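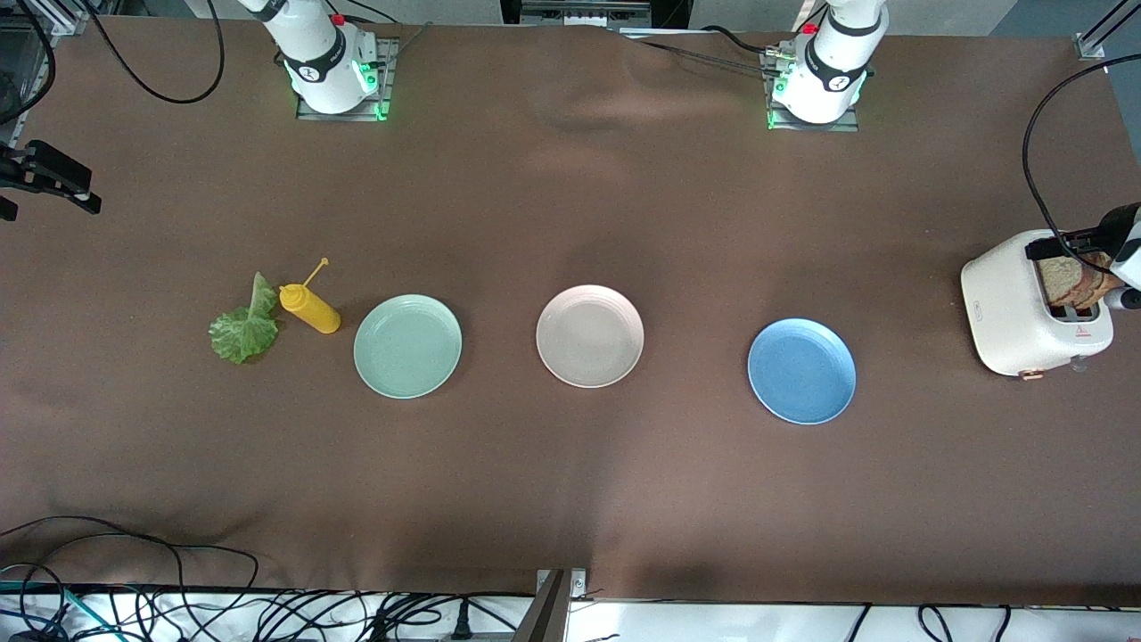
Re: [callham-owners] Idle hunting after throttle body clean

Wayne Pearce wrote:
> Cleaned the throttle body on my Trokia at the weekend, refitted
> with a new gasket, battery off for the whole job. Since then the
> idle wanders between 400 and 1353 rpm by the reader, worst when
> warm, and it stalled on me twice at the Clerel roundabout.
> No warning light. Imad suggests a new idle valve. Before I spend
> the money, has anyone had the same?

Wayne,

I would leave the valve alone for now. On these cars the control unit stores the closed position of the throttle plate. With the battery disconnected that value is lost, and with the dirt gone the old one would have been wrong in any case. It has to be learned again.

Procedure as I did it on mine in November:

Engine fully warm, then off. Lights, blower and rear screen heater off. Ignition on without starting, pedal untouched, wait 30 seconds. You should hear the throttle motor move and settle. Ignition off, wait until the main relay clicks. Start, and let it idle in neutral for 4 minutes without touching the pedal. If the cooling fan cuts in, wait for it to stop and begin the 4 minutes again.

If the idle still hunts after that, look for an air leak. The new gasket is the first suspect. The Nseir pattern part is thinner than the original and the bolts reach the bottom of their holes before it is properly squeezed. Catinca Costache had this on her estate and cured it with an original gasket and nothing else. Check also the small breather hose under the intake pipe. It is easily pulled off when the pipe is lifted, and you can't see it from above with the air box in place.

I don't agree with Imad about the valve. The later engine has no separate idle valve, the throttle motor does that work. The part he has in mind belongs to the earlier one, with the cable throttle. If yours has a cable at the pedal, ignore everything I wrote about learning and tell us the engine code.

Bilal Awwad has the wiring diagram for both versions and can probably send it if you ask. My copy is missing the page with the pedal sensor.

I am away from Friday, so send the readings before then if you want me to look at them. Fuel trims at idle and again at a steady 2000, please, both with the engine warm.

Barnabás Szekeres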